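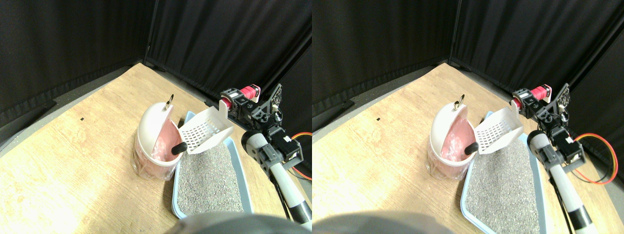
Lotbridge Household Waste Notes, README

Plain text notes on what people in Lotbridge throw out and how they sort it. Put together from the May diary round plus a small follow up. Cleaned in a hurry, expect rough edges.

What's in it

entries.csv - 677 diary lines, one per item thrown out
rooms.csv - kitchen, bath, hall, pet corner, other
codes.txt - material codes, same as the Konberg list except glass (we merged clear and colored)

27 households. Two dropped out halfway, their lines are kept, flag = P.

Columns

id, house, week, room, item, material, bin, note. Week is 1 to 4. Bin is whichever bin the person said they used, right or wrong. Dont correct it, wrong bins are half the point.

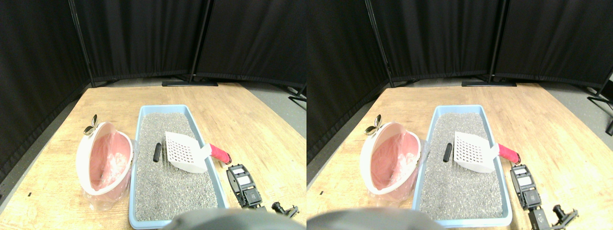 Weights are in grams, kitchen scale, packaging included. Blank means not weighed. Zero means the scale showed zero, mostly tea bags and receipts. Food waste was weighed wet in some homes and drained in others, so don't compare across houses.

Known problems

- Kavside homes have a different pickup schedule, their week 2 looks empty. It isnt missing.
- "paper" and "card" got mixed up in the first batch
- cat litter coded as OTHER up to line 300ish, then PET. Merge before you count anything
- notes column has stray commas, read it quoted

Changes

25th December: fixed house ids, dropped duplicate lines, added the Nwankwo bin labels as a seperate column (bin_alt).

Todo: redo the glass codes, write up the scale stuff properly.

Use

Free for teaching and non-profit work. Say where you got it. Street names were taken out already, please don't try to put them back.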